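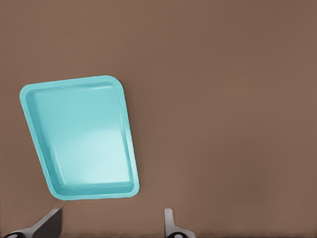
Tray, light blue, on brown.

June, 7:40 am, cold room bench

Vase life test, second round. Yellow roses from Kokley, carnations from Irnia, same boxes as the shop gets. Recut everything under water, 2 cm off, slanted. Leaves stripped below the waterline this time – last round I left a few on and the water went cloudy by the second morning.

Solutions:
A – tap water, nothing in it
B – Skirnberg powder, label dose
C – Skirnberg at half dose
D – sugar plus a drop of bleach, the old shop recipe

92 stems total, after tossing the bent necks. Wanted 100 but the Kokley box was short again. Emailed them, no reply yet.

Noon. Roses in A already a bit soft at the outer petals. Could be the box, they were packed tight. Carnations look the same in everything, as usual. Don't read anything into it before tomorrow.

Foam: the new Bukhari bricks soak slower than the old ones. Let them sink on their own, DON'T push them under, you get a dry core and the stems on that side are done for. Weighed one full brick straight out of the bucket, 533 g with the cage. Old kind not weighed, none left. Should of kept one.

4 pm. Topped up B and C, wrote the levels on the masking tape. Pen runs when the tape is damp, use pencil. Cooler door was not latched when I came back from lunch so the log has a bump in it, ignore that for the comparision.

Filler greens are a mess. Half the leatherleaf is brown at the tips. Used the good pieces for the sample basket and put the rest in the compost. Ask Irnia if they can send ruscus instead, even if it costs more.

Basket order for the anniversary lunch – white and yellow only, no lilies, low enough to see over. Card wording still missing.

To do:
– order more tape, and pencils
– recut A again? No, leave it or the round is useless
– rinse buckets w/ bleach before the next box comes in
– check D for smell in the morning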